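Notebook, bench room 2
November 9, 2025

Stone top again. Brenda asked for a proper look at the surface before the next lot of sealer goes on, so I spent the morning on it with the hand lamp and the soft brush.

Cleaned with warm water and a drop of the neutral soap, two passes, then dried with the old cotton sheets. Left it 60 minutes before doing anything else. Jannik used the Puravico spray on it in May and I still think that left a film near the wall. The water beads differently there. I have crossed the spray off the shelf list.

Slab number on the delivery note is 898, from Painemal. The note says marble and nothing more. Yuxi thinks it could be a printed surface. I would like to settle that before we put anything acidic near it.
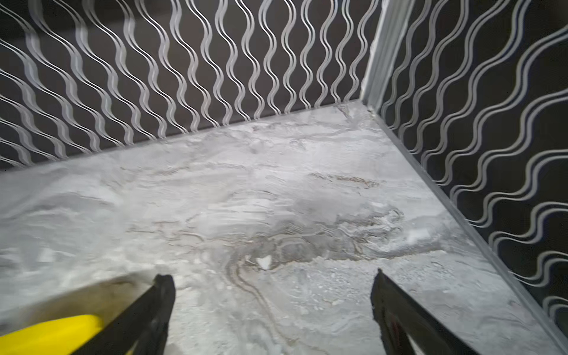

The veining is a nuisance for this sort of work. Fine tan lines look like scratches until you run a nail over them, and the darker grey swirl hides marks completely. The thin brown vein that runs across to the right is smooth to the touch along its whole length. I had it down as a crack in the last entry, so please ignore that line.

There is a tiny white fleck by the lower left of the swirl. Did not pick at it. Could be a crumb of filler or a chip, and I want Cameron to see it in place first. If it lifts with a damp swab it goes in a sample bag, labelled with the slab number.

Glare is bad towards the back wall. Under the ceiling light the pattern there goes nearly white and I can't judge the finish at all. Lamp held low from the side is better. Tried it with the blinds down as well, no great difference.

Water drop test, front right: 10 minutes, wiped, no dark ring. Same test near the wall: faint ring, gone by the time I had written this up. So the old sealer is probably thin at the back. Prulten tin has 62 ml left going by the scale, enough for the back strip if it goes on with a pad. Skustau have the larger tin on order.

To do
Cameron to look at the fleck
Ask Brenda for the original invoice
Repeat drop test at the back, twice
New cotton sheets, these are shedding
No hot pans or coffee cups on it until the sealer has cured, Jannik

R. Yáñez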